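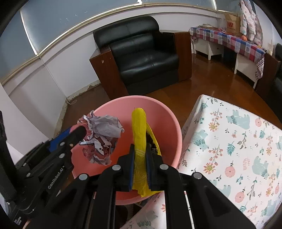
Two hand-held grippers at work over a pink basin, one holding a folded yellow plastic bag, the other crumpled paper.

Skellbridge opens hire service for hand-held gripper kits

Skellbridge, the Bastport equipment hire firm, is adding hand-held gripper kits to its catalogue from July. The kits are meant for teams that record household work by hand and use the recordings to train robot arms.

Each hire covers 2 grippers, a carry case, spare jaw pads and a printed set-up guide. Customers can take a kit for a minimum of 28 days and extend by the week. Delivery and collection are included for addresses in Bastport and Rastley. Elsewhere, carriage is charged at cost.

The service was tried first with Vlachopoulos, a data collection company in Rastley, which had kits out in 25 homes over the spring. Its operators spent most of their hours on small everyday jobs such as sorting rubbish, folding clothes and clearing tables.

"Bags and paper are harder than cups," said Chaltu Feyisa, who ran the trial for Vlachopoulos. "They change shape every time you pick them up, so we wanted plenty of that in ordinary rooms with the furniture left where it was. The main thing we asked Skellbridge for was quicker swaps when a pad wore down."

Replacement pads are now sent out the same day if a request arrives before noon. A training session of 90 minutes is offered with every first hire, either on site or at the Skellbridge workshop, where open sessions run each Wednesday.

Nazareno Marino, hire manager at Skellbridge, said nearly all of the trial operators were working alone by the end of their first session. "People get the hang of opening and closing the jaws fast. Keeping both hands steady takes a bit longer, and that is where we spend the training time."

Bookings are open now through the Skellbridge hire desk. Prices are available on request, with a reduced rate for universities and colleges.

ENDS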